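Cups stay beaded with water on the inside and look cloudy afterward

Posted by Nermin Değirmenci in Kitchen & Dishes
1,778 views

Hello everyone, and thank you in advance for reading, because I know I go on. I've inherited the job of looking after the drinking cups at our hall in Satgate, where we do a lunch every month and a bigger one in February. It's a mixed bunch of cups that came to us over the years. We have pale blue ones in a large and a small size, some white ones, a few in a tan or peachy color, and I'm fond of every one of them.

My trouble is with the insides. I wash them by hand in warm water with Cokum (the lemon one), rinse, shake, and stand them on the black table to finish drying while I wipe down the counters and put the chairs away.
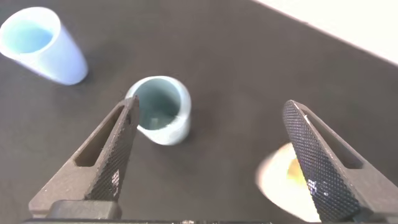 I've always stood them with the open end up, the way my mother did, so the air can get in. But when I come back there are often little beads of water still clinging to the walls, and by the next lunch I find spots and a kind of haze. I can wipe it with my thumb and it mostly comes off, but then it's back the next time.
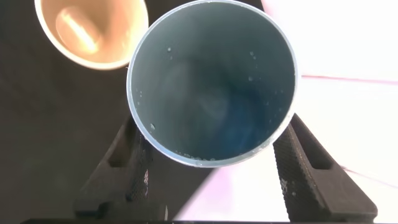 White cup with beads of water on the inside wall, next to a tan one.

The darker ones show it worse, or maybe I just notice it more. In the blue-gray one there's a pale spot right down at the bottom and I can't decide if it's something left behind or only the light. I've looked at it so many times that I don't trust my own eyes anymore! 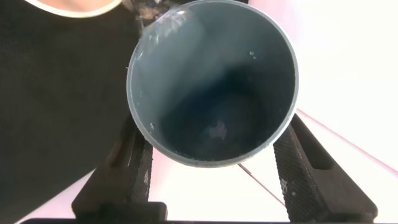 The blue-gray cup, looking down to the bottom.

So: am I rinsing badly, is it our water, or is it the way I dry them? I'd rather not buy a machine. We have more than 300 cups in the cupboard and a very small kitchen.

Ekrem Aydoğan

Hi Nermin, I'd guess a bit of all three, but mainly your water and the drying. When a droplet dries where it sits, whatever minerals were in it stay put as a little ring or dot. If your kettle gets scaly, that's your culprit. Haze that covers a whole side of the cup is more likely to be soap that didn't get rinsed away.

There's an easy way to tell which one you have. Take one cloudy cup, put in a good splash of white vinegar with the same amount of warm water, and let it stand while you have your coffee. Rinse it well and dry it with a clean towel. If it comes out clear, it was minerals and you can do the rest in batches in a dishpan. If it still feels a little slick when you run a finger around the wall, it's soap, and you should cut down on the Cokum. I use about half what I used to and the dishes are just as clean.

If neither one helps, the surface itself may be scratched from years of scrubbing, and I'm afraid that part won't wash off. They're still perfectly good to drink from, of course, if they aren't cracked or flaking.

For drying, turn them over, but please don't put them flat on the table, or the damp gets trapped underneath and you'll have a musty smell to write in about next. A wire rack is best. We bought 2 of the long Brivavari ones for our church kitchen and each holds 26 cups if you're patient about it. Give them a firm shake first. And for that spot at the bottom, tilt the cup: if the spot slides around as you tilt, it's light. If it stays where it is, try a bottle brush.

villasenor_fan_club

just towel dry them?? takes ten minutes with a friend. microfiber, no fabric softener on the towels or they smear

Nermin Değirmenci

Thank you both, what kind answers. I did the vinegar on a light blue one and it came up so much nicer, so minerals it is (and Ekrem, yes, our kettle is a disgrace). I've cut down the soap too, just in case. I haven't got a rack yet, so for now it's shaking and towels, and then they stand on the table a little while before I put them away.

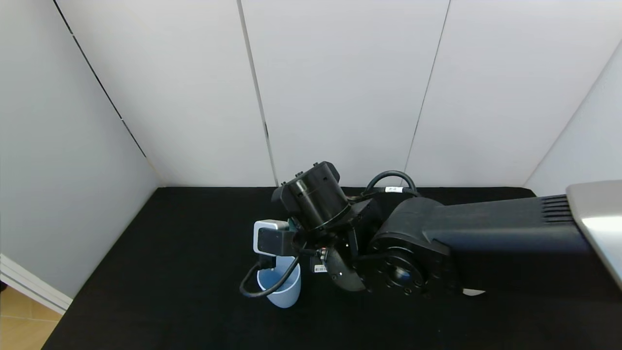

Light blue cup on the black table.

One more thing while I have you: can I stack them once they're dry, small inside small and large inside large? They've been getting stuck together in the cupboard and I nearly lost a fingernail.

Ekrem Aydoğan

Stacking is fine if they're bone dry, but keep the stacks short. For a pair that's stuck, stand the bottom cup in warm water and put some cold water in the top one, wait a minute, then twist gently. Leave them out overnight before you stack them if you have the space.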